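3.2 Seating the processor

Of all the steps in rebuilding a desktop tower, putting the processor into its socket is the one we enjoyed studying most. The part is small and flat, and the pins waiting beneath it leave very little room for error.

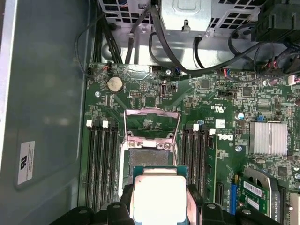
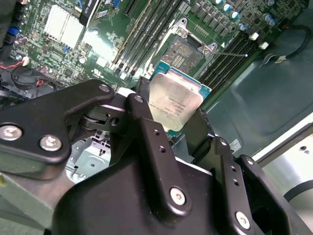
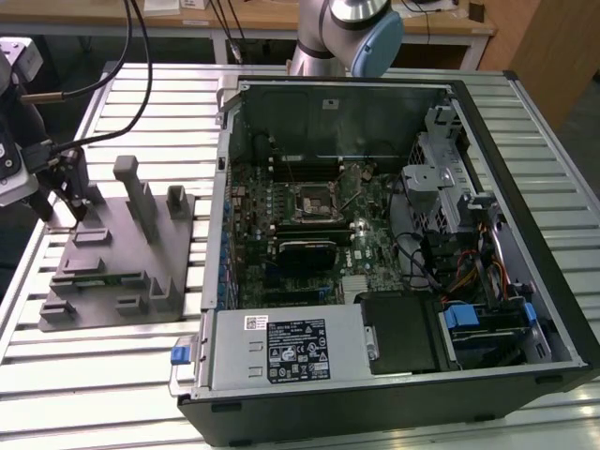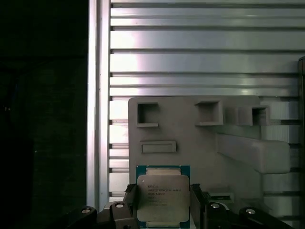 Figure 2. Processor and socket at different moments of the seating task, with the open tower seen whole in the third panel.

3.2.1 Layout of the work area

The tower lies on its side with the panel off, so the board faces up and the processor can come down from above. We tried it upright first, at the Fotulham bench, and gave that up within a day. With the case flat, the load plate stays open and the socket can be reached between the memory slots, which we leave empty (Figure 2, first panel).

Before each trial the processor goes back to the light gray fixture by the table wall (fourth panel). The chip is always held by its edges – the lid carries the printed model text, and we wanted that face left clear.

3.2.2 What makes the step hard

The contact field is a wonderful test of patience! A small tilt that would not matter with a memory module matters a great deal over these pins. Doaa Belkadi scored all 200 trials in the Curkska set by hand, and her notes on tilt turned out to be the richest material we have. We marked a trial as seated only when the chip lay level on all sides before the load plate was lowered.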